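4. First reach at the sofa

1. Walk the Hedima up until it faces the seat, then press Hold and let it settle (give it a good two breaths, it likes them).
2. Set hand speed to 300 and open both hands.

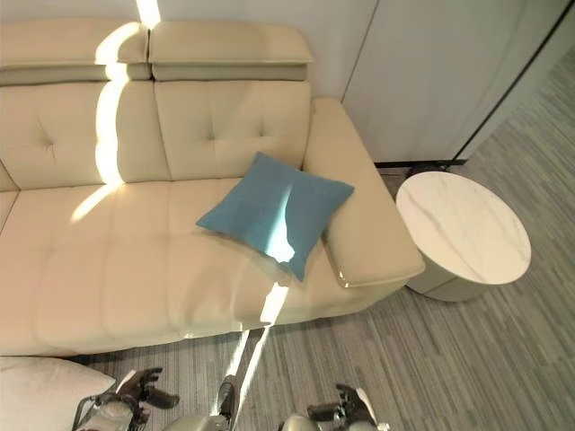

Hands open in front of the sofa, pillow against the right armrest.

3. Choose Soft Item and start the reach, keeping a thumb on Stop all the while.

Caution: Strong sun can confuse the depth reading, so do draw the curtains if the pillow keeps dropping off your map.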